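Open day at the Prurdale enamel works
Jun 23, 2026
By the Lanar kitchen blog
42 shares | 3 comments

I've wanted to see inside the Tarnetier works for years, so when they opened the doors in Prurdale I was in the queue well before ten with a thermos and my good walking shoes.

The tour takes in 4 halls and you start where the steel comes in, stacked in flat grey sheets. A press the height of a house stamps them into pot shapes and you feel it through your feet before you hear it. Then comes the dipping room, my favourite by a mile! Each pot goes into a milky bath, gets a quick turn of the wrist, and comes out coated all over. Our guide told us it takes two years to get that turn right, and I believe her.

The kiln hall is hot. They fire at 850 degrees and the pots travel through on hooks, going in chalky and coming out glossy (the cobalt blue got a proper gasp from our group). They make 2,000 pieces on a good shift. The day before our visit it was 1,353, on account of a colour change, which means cleaning every last pipe.

After that we had tea in the demonstration kitchen, where the talk was all about looking after enamel. No steel wool, no cold water in a hot pan, and soak burnt porridge overnight with a spoon of bicarb.
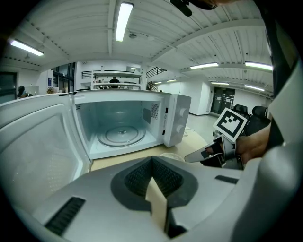
Someone asked about the old Sabatier Road site, which closed when the two works merged. Some of the pattern books came across from there and they had them open on a long bench, page after page of hand-painted borders. I could have stayed with those all afternoon. There's a daisy one I'm sure was on my grandmother's colander.

The seconds shop is by the gate. I came home with a pie dish and a lidded billy, both with specks you'd need a magnifying glass to find. Parking is free but fills up early, and the floor is rough in places if you're pushing a pram. They're running it again in July, with 350 places, and you need to book.

Comments (3)

bluebilly: Is the seconds shop open on ordinary days too? Would love a roasting tin.

Merri_J: My dad worked the kilns there! He always smelled of hot metal. Lovely to read this.

oldstovetop: Bicarb trick works, did my stockpot last night.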